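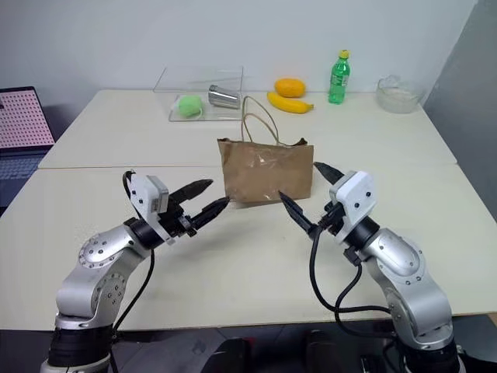

The top in white.

Clarkberg Pluvham table, white top
Reviewed by Naa Sarpong, 9/28/20

We bought the Pluvham to replace a pine kitchen table that had gone wobbly at two corners and could not be tightened any more. It had to do for meals, for sewing and for my work papers, so I was after a plain top, a good depth and legs that would not get in the way of a chair. I have had it long enough to know what I think of it.

The Pluvham comes in three sizes. Ours is the middle one and cost £645, with delivery to the front door only. The man will not carry it upstairs and says so when he rings. The top is 96 cm deep, and that was the main reason for choosing it. Most of the tables I looked at in the same price range were shallower, and once you have plates on both sides and a dish in the middle you notice the difference. If your kitchen is narrow, measure first and allow for the chairs being pulled out. We lost the space where the vegetable rack used to stand and it now lives in the hall.

Delivery and putting together

It arrived in two boxes, four days apart. The legs came first. I rang Clarkberg to ask where the top was and spoke to a Mr Boateng, Senyo Boateng, who was polite and found it at the depot while I was still on the phone. The box with the top is heavy and awkward and needs two people. There is a cardboard handle on one side only, and it tore.

The instructions are drawings with very few words. Most of it is clear enough. Step five shows the long rail going on before the short ones, but if you tighten the long rail fully at that point the short ones will not line up. Leave all the bolts finger-tight until the whole frame is together, then go round and tighten them. I found this out by doing it the wrong way and taking it apart again. The Allen key supplied is soft and had started to round off by the last leg, so use your own if you have one. Lay a blanket on the floor before you put the top face down.

All the bolts were there and there was one spare. The feet screw in and out for uneven floors. Ours is quite bad by the back door and the feet coped, although one is nearly at the end of its thread.

The top

I was doubtful about white. My sister has a white worktop and is always wiping it. The finish on the Pluvham is matt, and crumbs show, but smears mostly do not unless the light is coming in low. Tea wipes off if you get to it the same morning. Turmeric left a yellow patch the size of a coin, which faded over a couple of weeks by the window and can't be found now. Red felt pen came off with a little washing-up liquid and some rubbing. Biro is harder. There is a short blue line at my end that I have stopped trying to shift.

Clarkberg say not to put hot pans on it and I haven't tested that. We use cork mats. They also say no bleach and no cream cleaners. A damp cloth and then a dry one is enough for daily use.

It does scratch if you drag something rough across it. The base of an unglazed fruit bowl made a set of fine grey marks in the first week. They are only visible from one side, but I know where they are. Felt pads under the bowl have stopped it happening again.

For sewing the white is very good. You can see pins and dark thread at once, and the room feels lighter generally on dull afternoons. For reading under a strong lamp it is less good, as the light comes back up at you. I moved the lamp to the left and turned it towards the wall.

Strength

The stated limit is 100 kg spread evenly. I haven't gone near that. With the sewing machine running at full speed at one end there is a slight shake, less than the old table had, and none at all if the machine is placed over a leg. Leaning on the middle of the long side doesn't make it bend in any way I can see. I would retighten the bolts after the first month. Two of mine had worked a little loose.

The legs are set close to the corners, so a person can sit at each end without straddling one. The rail underneath is lower than I would like. I am not tall and have room to cross my knees, but a friend's husband, Niilo Mäkelä, is, and he sat sideways through lunch. If you have tall people in the house, try it in a shop first. Chairs with arms will probably not go under, and ours stop just short.

Other tables I looked at

The Zindura was cheaper and has a drawer, and I nearly bought it for the drawer alone. It was the shallower top that put me off, and the drawer stuck on the one in the showroom. The Ansah is better made than either, with nicer edges, but it only came in a dark finish and there was a wait until the end of October.

Customer service

One foot was missing its rubber pad. I sent an email with the order number and had a reply the next day from Gülizar Yalçınkaya in the spares department, and a bag of four pads came in the post at no charge. The guarantee is for the frame only — the surface is not covered, so the fruit bowl marks would have been my own problem in any case.

Good points: depth, easy to wipe, steady on a bad floor, polite people on the phone.

Bad points: low rail, poor Allen key, step five, scratches more readily than it should at the price.

I would buy it again in the same size. I might ask to see the pale grey, which wasn't in the shop when I went.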